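Filed under: Home & Desk / Opinion

Print this article | E-mail this article

Small Jars, Open Surface

March 3, 2021

The standard advice on desk storage is to buy a container for each class of item and put the items in it. I have no quarrel with the principle. My objection is to the order in which it is usually applied. Containers are bought first, by appearance, and the items are sorted afterwards to suit whatever was bought. The usual result is a desk with a file organiser, a bin, and a set of small jars standing in the open between them.

File organisers work. Vertical slots hold folders on edge, each folder can be removed without lifting another, and the footprint is small in relation to the amount of paper held. A unit with a drawer at the base adds a little enclosed space at no cost in table area. The Redura unit I used for three years had slots slightly too wide for thin card, so a part-filled section let its folders lean. Leaning is tolerable. A folder that leans can still be found and pulled out with one hand, and that is the test I would apply to all desk storage.

Jars fail it more often than people admit. A small cylindrical jar has a good ratio of contents to wall, seals well and is cheap. It also has no natural neighbour. Square boxes pushed together make a block with no gaps. Round jars pushed together leave waste between them, and the arrangement drifts each time one is picked up. Colour is supposed to help. In my view it helps only when each colour has one meaning and appears once. Two orange jars on the same table carry no more information than two plain ones, unless the contents are the same, in which case they should be one larger jar.

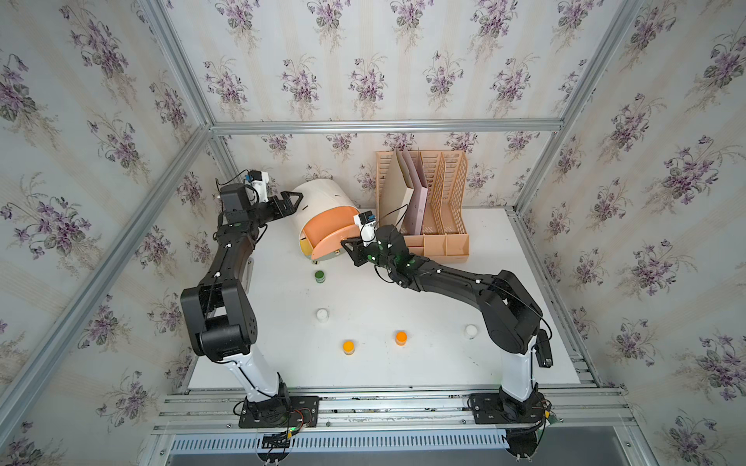

Cornberg wrote in to object that a jar left out is a jar in use, and that a clear surface is a poor measure of whether a desk works. I accept the first half. A jar needed every few minutes should stay within reach. The difficulty is that the condition is rarely checked. Jars come out for a task and remain out after it, and the working area shrinks by one small circle at a time. The loss is gradual and therefore goes unrecorded.

The bin raises a separate question. Most desk bins are specified upright, with a flap or swing lid, and the lid is treated as a matter of hygiene. On a table top it is mainly a matter of access. An upright bin with a flap needs clear height above it. Laid on its side, a cylinder with a flap at the front takes its load horizontally, and the height required falls to the diameter of the drum. It occupies more table, and it needs a chock if the surface is not level. For dry waste, or for holding small containers, I regard the sideways position as underrated. For anything that pours it is plainly wrong.

A few practical rules follow. Fix the tall items first, against the back wall, where they obstruct no movement. Put the bin beside them with its opening facing the person. Leave the front half of the table without any permanent item. Then decide about the jars last, and give them a tray with a raised edge. I use an Atevero tray 300 mm long, which takes a single row. If the row is full, something has to go back in a cupboard before another jar comes out.

Walls deserve a note. A patterned paper behind a desk, flowers for instance, makes small objects harder to pick out at a glance, and pale jars suffer most. I would not repaper a room on this account. I would put the pale jars where the background is plain table.

None of this needs much money. The tray cost me less than the folders did.

Reader comments (3)

Dauda
The tray rule works until two people share the desk. We ended up with a tray each and the same number of jars out as before.

pinboard12
Agree on duplicate colours. I have labels on the lids, though, so it matters less. Lids should have been in the article.

M.
A chock under a sideways bin is fine. Mine is a folded bit of card and has held since last March.

Print | E-mail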